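### 4.2 O kit Starnwood na bancada

Passei boa parte de novembro com o kit da Starnwood e confesso que comecei com má vontade. O folheto promete "separação de itens mistos sem treino prévio", e promessa dessas eu já li muitas. O pacote traz o software de percepção, o planejador de preensão (versão Cuautle, a mais nova na época) e um ano de suporte remoto. Braço, garra e caixa ficam por conta do comprador. O preço de tabela que recebemos foi de 2380 euros por licença, sem desconto acadêmico, e eu insisti no desconto por três e-mails seguidos.

A tarefa que escolhi para esta seção é a mais ingrata do nosso protocolo: uma caixa metálica de paredes inclinadas, com coisas que não combinam em nada entre si. Copo translúcido, espiga de milho de plástico, luva, lata amassada, embalagem enrugada. Cada uma incomoda o planejador de um jeito diferente, e a parede refletiva da caixa incomoda todas as câmeras de profundidade que já usei na vida. A Figura 3 mostra dois momentos do trabalho, (a) e (b).
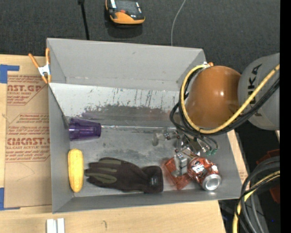

Um leitor da versão preliminar, que assinou apenas Nordale, discordou da minha escolha de objetos: para ele, cinco itens numa caixa são poucos para avaliar um produto vendido para linhas de triagem, e o certo seria encher até a borda e ver o que sobra. Acrescentou que tinha testado o mesmo kit com caixas cheias e que o planejador ficava "pensando" tempo demais entre uma tentativa e outra.

O comentário é bom e mudou um pouco o texto. Caixa cheia mede outra coisa, a meu ver: mede sobretudo quem está por cima. Eu queria ver a parede e o canto, que é onde o kit anterior da mesma família (o Prindwood, avaliado na seção 4.1) se perdia completamente. Com poucos objetos, quando a preensão falha, dá para saber em qual deles e por quê. Quanto à demora, também reparei: a tela de estado fica parada em "avaliando candidatos" e a gente começa a achar que travou. No nosso registro, a pausa mais longa foi de 30 segundos - uma eternidade para quem está de pé ao lado da bancada!

**Figura 3.** Dois momentos, (a) e (b), da tarefa de itens mistos com o kit Starnwood.
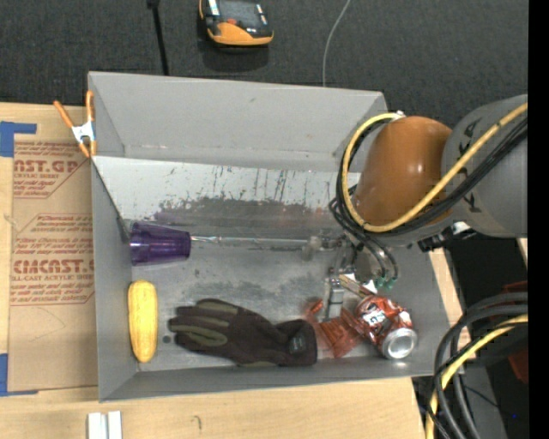 Rodamos nearly o mesmo protocolo da seção anterior, com uma diferença: aqui deixei o planejador escolher a ordem dos objetos sozinho. Foram quase 3000 tentativas no total, espalhadas pelas configurações da Tabela 2, e a lata foi de longe a favorita do sistema. Faz sentido, pois é compacta e tem um contorno que a segmentação acha fácil. A luva me surpreendeu para o bem (eu apostava contra ela), desde que a garra descesse com os dedos atravessados em relação à palma. Já o copo deu trabalho do começo ao fim. O software estimava a borda alguns milímetros fora do lugar, a garra fechava no vazio e o sistema, muito confiante, anunciava sucesso no log.

Isso me leva à minha maior queixa, que nem é de percepção. A verificação de preensão do kit depende só da abertura final dos dedos, e com plástico fino a leitura engana. Escrevi ao suporte, que respondeu no mesmo dia com um arquivo de parâmetros e um pedido simpático de paciência. Com os parâmetros novos os falsos sucessos caíram bastante, mas não sumiram, e por isso os números da Tabela 2 foram todos conferidos à mão.

A instalação, por outro lado, foi um prazer. Calibrei a câmera em uma tarde, o driver do braço conectou de primeira e a interface de configuração tem só 9 campos obrigatórios, todos com nomes que se entendem. Quem já brigou com arquivos de configuração de robô sabe o alívio que é. Eu compraria o kit de novo para objetos opacos; para copos e filmes plásticos, ficaria com a nossa rotina antiga até sair a próxima versão do planejador. A comparação completa entre as duas licenças está na seção 4.3.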